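Keeping a small table clear (the one by the wall)

Quick ones today, dinner's on. Several of you asked about the side table after the February post so here's what I do.

One cup. That's it. If a second cup shows up somebody is washing something. Kaisu Kiiskinen taught me this when we shared the flat over Harnarier and I've kept it up since.

Pens live in a mesh holder, pushed right to the end. Mesh so you can see the dust. Tip the whole lot out once a month, scribble test on an envelope, bin the dead ones. Took me 15 minutes last time, mostly hunting for caps.

Pine marks easily. Wipe along the grain, never round and round. Cloth wrung out hard. Then a dry cloth straight after, dont wait for it to air dry.

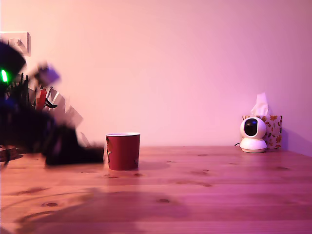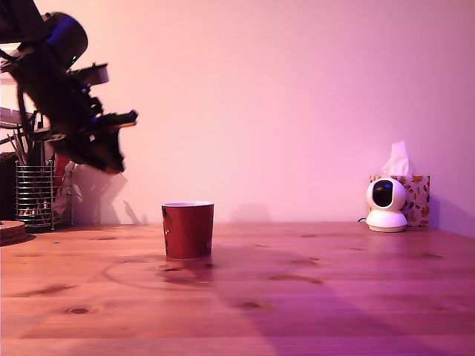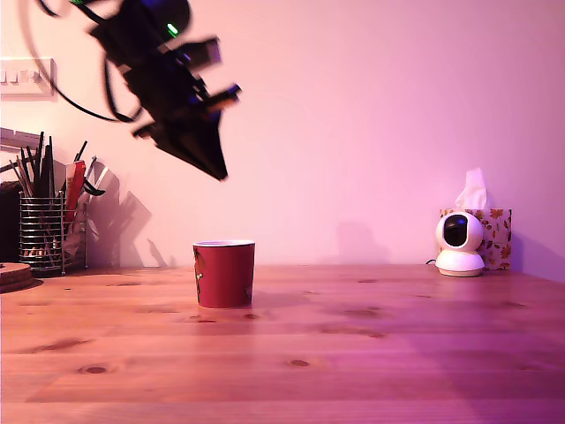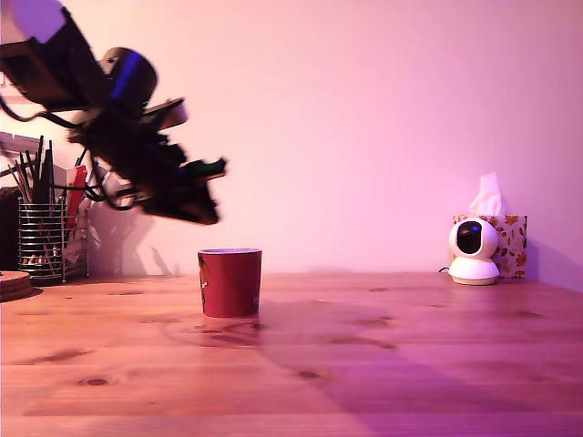 Red cup, pine top, plain wall.

Sticky rings: warm water, drop of dish soap, 15 seconds with the cloth just resting on it. Then wipe. If it's still tacky do it again before you reach for anything stronger. I ruined a patch on the old Kultell table with a scouring pad and had to sand the whole thing. 400 grit, by hand, a whole evening gone.

Knots can feel a bit rough after a few years. Bit of wax on a rag, rub, leave overnight, buff. I use the Juntunen one in the flat tin. Any clear furniture wax is fine, test underneath first.

Tissues go at the back against the wall, not the front, or they get splashed. Anything with a cable, same idea. Run the cable behind stuff so you can wipe without lifting everythng up.

Mail does NOT go on the table. Hook or basket by the door. I was bad at this for years. Simone Miranda wrote in to say she uses a magazine file from Flalance screwed sideways under the shelf, which I'm stealing.

Nightly: cup to the sink, pens back in, one wipe. Do it while the kettle's on.

Colored paper cups, watch out. Some of the cheap ones bleed if they sit in a puddle, and pink on bare pine is a pain to shift. Lemon juice got most of mine out. Most.

Drawer dividers next time, if I find the tape measure.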